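Mutasier Supper and Tasting Club
Minutes, monthly meeting
September 27, 2022

Started late, parking again. Minutes from last time read and passed, one fix - the cheese was from Bevent, not from the deli next door to it.

1. Money

Balance is $1159 after the August dinner. We owe Bevent $90 for glass rental, will pay this week. Dues stay the same. Motion to stop buying the good paper napkins failed, five to four. Areeba Rizvi asked that this not come up again till spring.

2. Last month's dinner

Lamb was good, everybody agreed. Potatoes went out cold to the back two tables. Kitchen says the oven at the hall only holds two trays and we had four. Next time do the potatoes on the stove or do rice.

Chili course split the room. Half the table wanted it hotter, other half couldn't taste the riesling after. Suggestion to serve the wine first and then the chili. Suggestion to serve beer. No vote.

3. Blind tasting, October

Long discussion. Theme will be cider, dry only. Six bottles, all under $20, bagged and numbered before people get there. Areeba does the bagging and so doesn't get to score. She's ok with this if she gets to pick the bottles.

Score sheet: drop the "nose" box, people just leave it blank or write the same thing as for taste. Keep the 1 to 10. Somebody asked for half points, no.

Food to go with - pork sliders, sharp cheddar, apple slices, plain crackers. No blue cheese this time, it ran over everything in June. Water on every table and a dump bucket that is not the ice bucket.

Cap is 40 people, hall rule. We had 36 last year so should be fine but sign-up closes the week before no matter what.

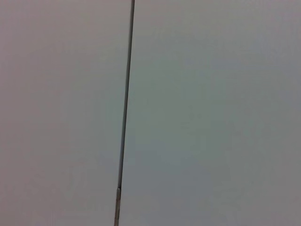
4. Hall and kitchen

Qureshi Hall is booked for October, same rate. They want us out by ten, floors mopped. Stove has one dead burner, front left, they know about it. Bring our own big pot.

Long tables vs round ones came up. Long is better for passing plates. Leaving it at long.

5. Cookbook

We have recipes from eleven members, need more deserts and at least one soup that isn't tomato. Noner Printing quoted $400 for the first run, spiral bound, black and white inside. Color cover is extra, they'll send the number. Vote to go ahead with black and white, passed, two against.

Please type your recipe. Please put the oven temperature in. Three of them say "bake until done" and give no temp at all.

Deadline is the October meeting. Areeba collects.

6. Other

- Lost: one large serving spoon, slotted, wood handle. Check your drawers.
- Found: casserole dish lid, glass, no name on it. In the club cupboard.
- Holiday dinner - ham or goose? Goose people need to say who's cooking it. Held over.
- New member sign-up sheet went around, two names, both said yes to the cider night.

To do
Pay Bevent - before the weekend
Cider bottles and bags - Areeba
New score sheet, copies - need someone
Call Noner about cover price - Areeba
Potato tray for the hall oven, see if they make a third rack taht fits

Adjourned 8:50. Leftover plum cake went home with whoever brought a box.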